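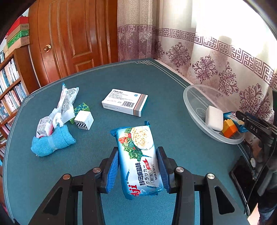

Soda biscuits, the reduced-salt ones.

Notebook, August, started just after 3

Back on the sourdough crackers, and I'm in a much better mood than last time! Batch one came out of the oven bendy in the middle and nearly burnt round the rim, which is my own fault for rolling it with the bottle again. Lajos has lent me his proper pin (the long one with no handles) and the difference is daft. I had the whole sheet thin enough to see the lines of the mat through it and I didn't swear once.

What I did today, before I forget. Flour 800 g, the plain white from Vass, not the strong. Starter was the Asusbridge one, fed last night and left on the shelf by the window. It smelled of green apples this morning and had gone a bit slack, so I held back a splash of the water and I'm glad I did. Butter rubbed in cold. Salt cut right down in the dough, with a pinch scattered on top, as Vilja thinks you taste it more when it lands on the tongue first. I think she's right but I want to try them side by side when I haven't just had coffee.

Rested the dough 2 hours under a cloth. I wanted to go longer and ran out of patience. Folded it like a letter, turned it, rolled, folded again, and by the last roll it was pulling back on me like elastic, so it went in the fridge while I washed up.

Docking: fork for half the sheet, the spiky roller for the other half. The fork side puffed up in great blisters, the roller side stayed flat and even. Fork is going back in the drawer.
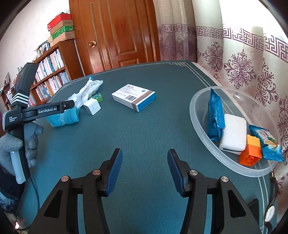 Oven next. The Steter runs hot at the back left, always has, and the dial is more of a suggestion. First tray went in at 180 and looked pale and sulky for ages, then turned all at once while I was looking for the oven gloves. Second tray I put in hotter and swung round halfway, and that was the good one: brown on the high spots, cream in the dips, and a proper snap when it had cooled on the rack. Note to self, leave them ALONE until they're cold. I tried one warm and wrote the batch off as chewy, and ten minutes later it was lovely.

Vilja wants the Vola seeds on top next go. Fine by me, but they'll need a brush of water or they all end up in the bottom of the tin. I've put half the good tray in the tall tin with the lid taped and the rest in a paper bag, to see how fast each goes soft. Lajos, please don't eat the tin ones.

Still to do: weigh a cracker before and after baking, order more flour, find out who has the small scales.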